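## Handout 2: The powered screwdriver and the terminal block

Course "Small Assembly Work", Alel workshop. Notes by Valentin Camenzind, checked by Mechthild Rüegg.

Please read these notes before the practical part. In the first part we only learn to know the tool. In the second part we use it on a connector.

### 2.1 The body of the tool

We work with a straight driver — the kind that you hold like a thick pen. Before you switch on anything, turn it slowly in your hand and find the grip area, the marker and the base ring. Students who skip this step often set the wrong value later.
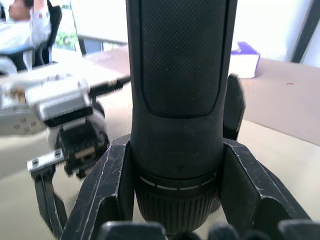
*Fig. 1. Textured grip, small triangular marker and ring of dashed lines, with the grooved base ring under them.*

On many drivers of this shape, the ring near the bit sets the torque. Read the manual of your own model, as the scale is not the same everywhere. Begin with the lowest setting and go up one step at a time.

### 2.2 Holding it upright

The bit must stand in line with the screw. When it leans, it climbs out of the slot and damages the edge.
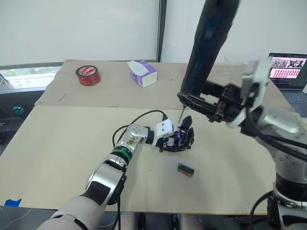

Hold the tool low, near the bit, and let the other hand stay close to the work. Do not push hard. A light and steady pressure is enough for small screws. Remo Rainer will show the hand position again in January for those who missed it.

### 2.3 The terminal block

Each opening for a wire belongs to one clamp screw. Put the block on a flat surface with a piece of cardboard under it, so that the table is protected. Check that the block does not rock before you bring the bit down. 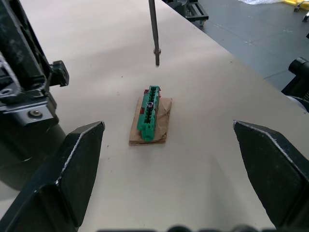 **Should the screw be taken out completely before the wire goes in?**
Only loosen it until the clamp is open. A screw that is taken out is easily lost, and the thread can be damaged when you put it back at an angle.

### 2.4 Order of work

1. Clear the surface and place the block.
2. Choose the bit that fills the slot.
3. Loosen the screw, up to 2 turns.
4. Insert the stripped wire and tighten.
5. Pull the wire gently.
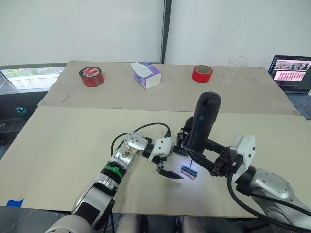 If the wire moves in step 5, loosen the screw, push the wire deeper and tighten again. If it still moves, the bare end is probably too short — strip it again and repeat from step 3. Write the torque setting on your work sheet next to the block number.

Questions about the work sheet go to Hema Chacko, room 226.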